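January — bench cleanup, afternoon

Went over the sweeping kit for the Stodar bench. Brown paper is down on the white table. Kit is the hand brush with black bristles, the light-colored dustpan and the pink bin. Small parts go through the pan first.
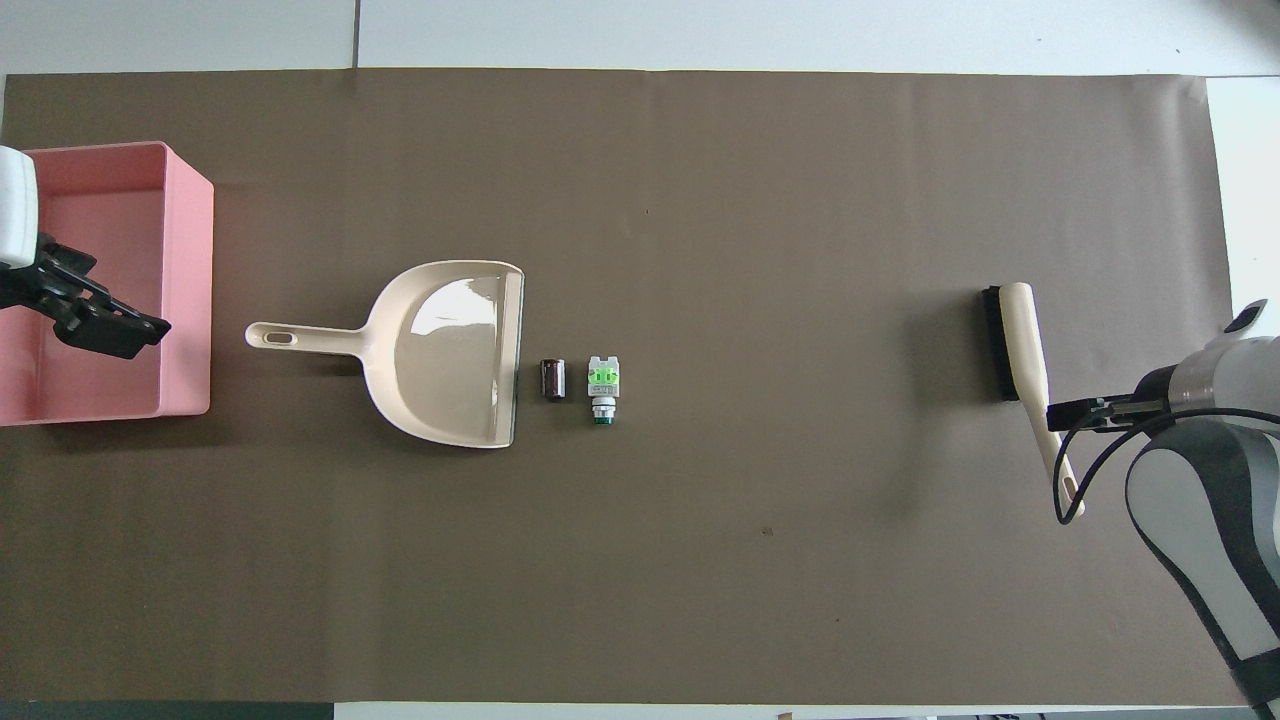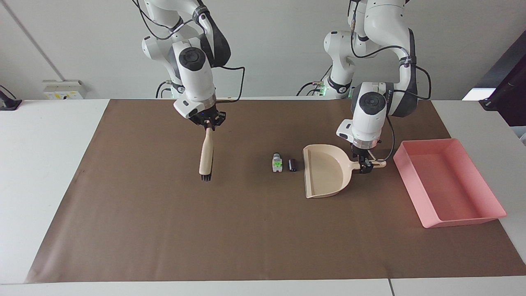
Test parts are the push-button switch with the green label and the small dark cylinder. Different weights, different shapes, so they don't travel the same way on paper. Short strokes toward the lip, pan kept flat, brush angle near 30 degrees from vertical. Long strokes tend to throw round parts wide.

Paper: Lund roll, 800 mm wide. Change it when the surface starts to pill — grit collects in the fuzz and stays there. Tape the corners if the sheet creeps more than 5 mm.

Pan lip wants checking for nicks before each session. The spare from Dreltari has a thicker lip and thin washers catch on it. Keep it for floor use.

To do: order bristle brushes in the narrower width, write up stroke lengths for Enow.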